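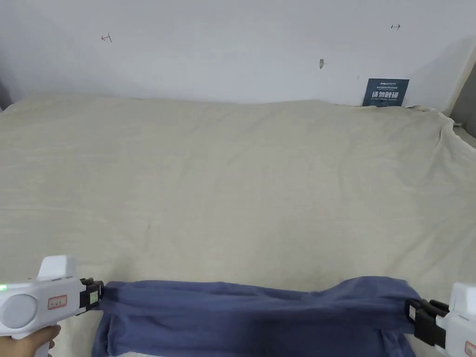

Virgil Pană wrote to me that he has read every page I've put up on the Zisden and Wita border talks and still can't say what the two sides are arguing over. Fair enough, Virgil! I've pulled the questions I get most into one page, last updated Tuesday, January 8, 2019.

So what is the argument over?

The Grecu crossing, mostly. Both governments accept the old river line as the border, but the river has moved since the maps were drawn, and the customs sheds now sit on land that each side claims. Pasture comes into it too, and so does a pumping station, but when the delegations walk out of a room it's nearly always over Grecu.

Is there a ceasefire or isn't there?

There is. It was signed in October and it covers heavy weapons and patrols within 3 kilometers of the river. It doesn't cover drones (I know, I know), so you'll see both foreign ministries accusing each other of violations and both claiming to be inside the text. 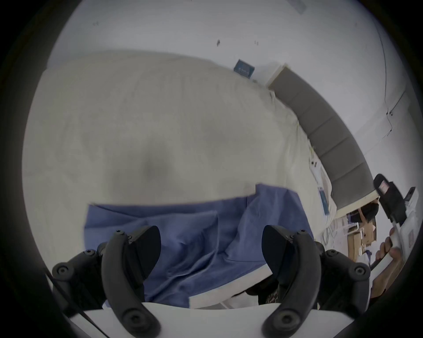
The monitors can log a drone flight, but they can't call it a breach until the annex is agreed, and the annex has been stuck for weeks. My guess is it gets signed late and gets signed vague.

What about the people being held?

Wita says 14 of its citizens are detained across the river. Zisden says a few of those are facing ordinary smuggling charges and shouldn't be on the list at all. Two came home before the holidays, after a visit from the mediators. I don't print the names of the others unless a family has asked me to — please don't post them in the comments either.

Why are the talks in Gratham?

It has an airport, a dull conference hotel and no stake in the outcome.
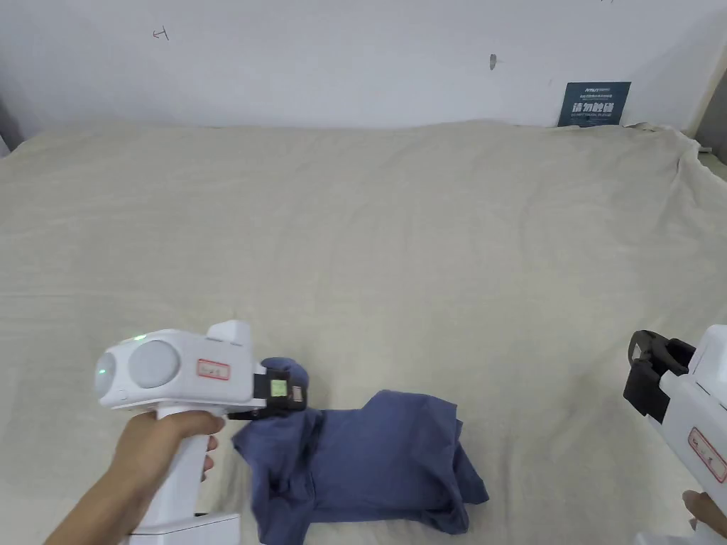 It was also the only town on both delegations' lists, if you believe the mediators' press office, and on this one I do. The next session should run two days, with the detainees first on the agenda and Grecu second.

Can I cross at Grecu right now?

On foot, with a residence card from either side, on weekday mornings. Trucks are still being turned back. Check with the border service the night before, as the hours change without much warning.

Whose side are you on?

I get this one a lot, usually in capital letters! I grew up on the Wita side and I have cousins on the other. 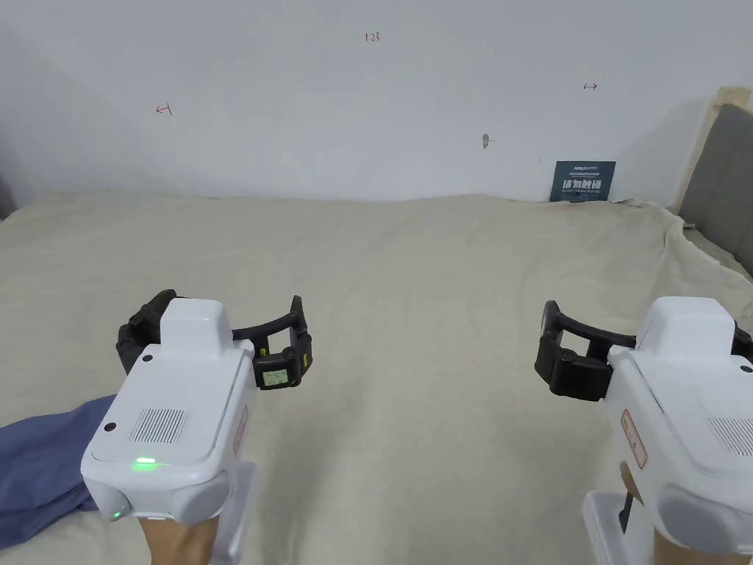
I try to read both governments' statements in full before I write a word, and when I get something wrong I fix it at the top of the page with a note. If you think I've been unfair, send me the paragraph and tell me what's off. Mail goes through the contact form, and I'm slow with it during session weeks.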